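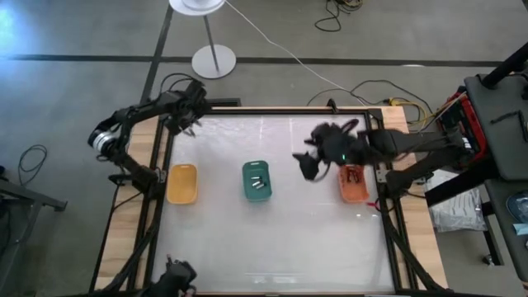 Attachment 1. View from the head camera, three bins on table, right arm between the teal and orange bins.

Ticket: Right arm drops parts between teal and orange bins
Area: shared workshop, sorting table
Status: open (was closed, reopened by me)
Priority: medium

Original report

The right arm picks a part out of the teal bin, lifts it, swings toward the orange bin and lets go early. The part lands on the white surface and rolls. It does not happen every time. The left arm has not done it once since we moved to the new control build, and both arms run the same gripper code, so I don't buy the "bad software" answer that was given in the group chat within four minutes of my posting.

Controller software is Lukonico, the build from March. Grippers are the Fodport ones, stock fingers. Table and frame are our own.

What I expected: part goes in the orange bin.
What I get: part goes in the orange bin most of the time, and the log says "place OK" whether it did or not.

That second item bothers me more than the drops. The log has 2,034 place events marked OK. I have personally picked parts up off the white surface that were marked OK. So please don't quote the success rate back to me.

Reply from the Berham channel, pasted here so it's in one place

"Sounds like a grip force issue. Raise the force setting and recalibrate."

Update 1

Raised the force. Recalibrated both arms. Ran the job again. First drop came quickly, same part of the swing. Raised it again, and now the gripper squeezes hard enough that the short parts tip sideways in the fingers. Put the force back where it was.

I'd like to know what the force advice was based on. If the grip was weak I would expect drops on the lift, when the arm jerks upward. All the ones I have watched were on the sideways move.

Update 2

Somebody closed this ticket with the note "fixed by recalibration." It was not. Reopened. Please don't close tickets on a job you have not watched run.

Update 3

Suggestion from the Khamphan users' list was glare. The theory is that the white surface throws light back up, the camera loses the part, and the planner decides the gripper is empty and opens it. I thought this was far-fetched but it was cheap to test. The surface does have some shine to it, and there are smudges on it down by the near edge that could stand a wipe anyway.

Wiped it. Ran with the overhead lights on, then off. Drops both ways.

Then I went and read the planner settings, and the camera isn't consulted at all between pick and place. It looks before the pick and that's it. So glare cannot open the gripper in mid-swing, and it also explains why the log says OK: the only thing it checks is that the open command was sent at the end. It would say OK with no part in the bin and no bin on the table.

Splitting that off as its own ticket. I would still like someone to fix it here if the other one is going to sit.

Update 4

Swapped bin positions, orange in the middle and teal on the right, and edited the job to match. If it was something about the teal bin, the fault should have followed it. The drops stayed with the right arm and stayed at the same reach, going the other direction. So it isn't the bins. Put them back.

Then ran the left arm on the same bins with the reach limit opened up. 50 cycles, no drops. That's not many and I don't want to hang much on it, but it's 50 more than anyone else has run.

Update 5

Cable. I think. I'm writing "I think" because this ticket has already been solved twice by people who were sure.

There's a loop of black cable on the right arm that goes from the wrist back toward the links. On the sideways move with the wrist turned, that loop gets pulled. I slowed the job way down and held the loop slack by hand (e-stop in the other hand, before anyone writes in). No drops while I held it. Let go, put the speed back, got a drop on the next pass.

The green light on the wrist stays on through the whole thing as far as I can see, which is what made me rule out power at the start. But all that light tells you is that there's power at the wrist. It doesn't tell you the signal line to the fingers is good. I should have thought of that sooner and so should the troubleshooting page, which says "if the light is green the gripper is connected" and leaves it there.

Reply in thread

"Can you just zip tie it?"

It's a cable that moves. Tie it too short and it pulls harder. If you mean tie it with more slack, yes, that's the plan, but I want to look at the connector first.

Update 6

Unplugged the wrist connector and looked. One pin sits lower than its neighbors. I can't say whether it came that way or got pushed back. Reseated it with a small pick, plugged it in, gave the loop more slack and retied it one link farther back.

Ran at normal speed. I'm counting parts in the bin by hand and ignoring the log completely.

No drops so far. I'm leaving this open until it gets to 300 cycles, counted by hand. If you are using the table, please leave that tie alone and write down any part you find on the white surface, with the time. If it drops again I'm going to swap the left and right wrist cables and see which arm gets the problem, which is what I should have done at Update 1.

Still to do

Order a spare wrist cable. The Fodport listing has two lengths and doesn't say which one ships with the arm. Measure ours before ordering.
Place check needs to look in the bin. See the other ticket.
Change the troubleshooting page about the green light.
Put the reach limit on the left arm back. I opened it for Update 4 and have not reset it yet, so watch for the arms crossing if you run both.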